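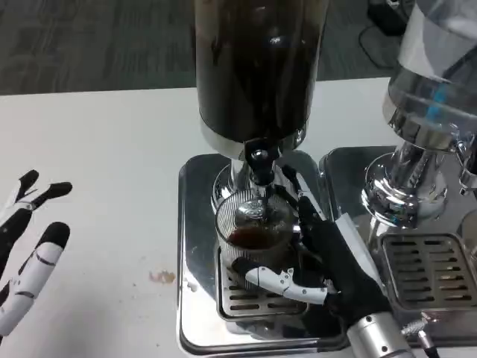

Quick one before work, coffee's getting cold as I type.

So the coffee corner is finally sort of sorted. White table, the stainless machine on it, nothing fancy. I looked at a proper cabinet from Skarka for weeks and then just didn't buy it. Table was already there. Fine.

Things I've learned since November:

- White tabletop = every drip shows. There's an orangey brown mark near the middle now that I keep meaning to go at with baking soda. Will report back. Maybe.
- The ribbed glass stays. I had 4 of them, down to 2, tile floor in the old place, you can guess. The carpet here is kinder. Dark gray and mottled too, so it hides a lot.
- Small amounts. I stop when the coffee is just a shallow layer at the bottom of the glass and taste that before going any further. Saves so much waste when a new bag is off.
- Slotted drip trays look great and are a pain to clean. Old toothbrush, hot water, go along the slots, done. Do it the same day or its twice the work.

The tall dark container up top needs a real scrub next, there are streaks all down the inside wall. Bottle brush is on the list. Again.

Beans right now are the Bukamico dark, 1000 grams a bag, which lasts me up to 4 weeks if no one visits. Tried the Mussa one before that, too sour for me but my sister loved it so she got teh rest of the bag.

Next up is a shelf for the glasses, and a mat under the whole thing before I get another stain. Romstead has a rubber one I like, just need to measure first.

Ok, bus. More later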